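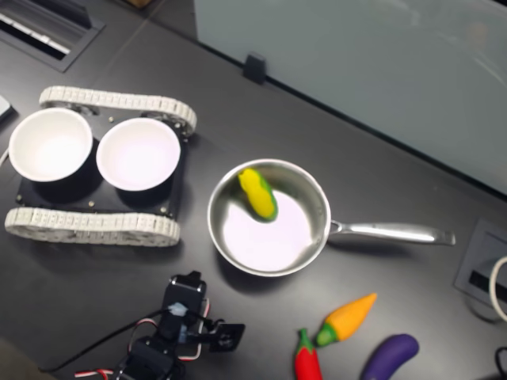 The Film on the Bowl

Clean dishes in Erkbridge have come out cloudy since the water supply changed in April. The chemistry is simple, but most of the remedies sold for it address a different problem.

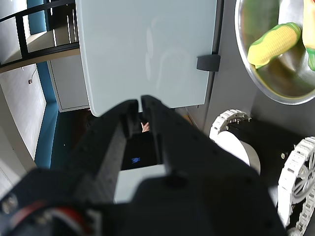 By Ha-rang Yang
Home & Kitchen

Hardness is the concentration of dissolved calcium and magnesium in water, usually reported as if all of it were calcium carbonate. Until this spring, Erkbridge drew mainly from a surface reservoir, and its water was soft enough that few households thought about it. The Plirngate wells now carry most of the load. They pass through limestone, and the blended supply leaves the treatment works at 176 milligrams per liter.

That is hard water by the usual scale, though well short of extreme. It is safe to drink. Its effect is on surfaces.

When hard water is heated, dissolved bicarbonate breaks down, carbon dioxide leaves, and calcium carbonate drops out as a solid. The same thing happens more slowly when a drop dries on a dish. What remains is a ring of fine crystals, thickest at the edge where the drop evaporated last. On a matte plate the ring is hard to see. On a dark glaze or a polished pan it shows at once.

Firnstead, a small testing laboratory on the east side of town, examined dishes from 28 households over the summer. The staff wiped each piece with dilute citric acid and looked at it again under a low-angle lamp. Most of the cloudiness dissolved. In the remaining pieces, nearly all of them drinking glasses, it did not.

The distinction matters. Scale sits on top of a surface and can be removed. Etching is damage to the glass itself, caused by alkaline detergent, high temperature and long cycles. Soft water makes it worse, as there is less calcium to tie up the detergent. A household that answers a scale problem by doubling the detergent may end up with an etching problem, and no acid will reverse that.

Metal pans behave differently. Stainless steel is protected by a thin chromium oxide layer, which neither scale nor ordinary detergent removes. The rainbow tint that sometimes appears on the base of a pan is the same oxide grown thicker by heat. White spots inside the pan are usually carbonate. Pitting is less common and comes from chloride, typically salt added to cold water and left to settle before the water boils.

At Thammasiri, a restaurant two blocks from the river, the kitchen tried three changes in sequence. Lowering the rinse temperature reduced spotting slightly but slowed drying. A stronger rinse aid helped more; it lowers surface tension, so water leaves as a sheet and fewer drops stay behind. The largest gain came from a softener fitted to the dishwasher line alone. Cold taps were left on the untreated supply — softened water tastes flat to some customers, and it adds sodium.

For a home kitchen the order of work is shorter. Check the hardness setting on the dishwasher, if it has one; many are still at the factory value. Fill the salt reservoir and the rinse aid. Soak a cloudy glass in white vinegar for 20 minutes, rinse it and let it dry fully before judging the result. If it is clear, the film was scale. If it is still cloudy, use less detergent and a cooler cycle for the glasses that remain good.

Vinegar should not be left on marble counters or mixed with bleach.

The utility expects the blend to shift again once reservoir repairs are complete, with hardness falling by roughly 30 percent. Dishwasher settings will need to be lowered at that point.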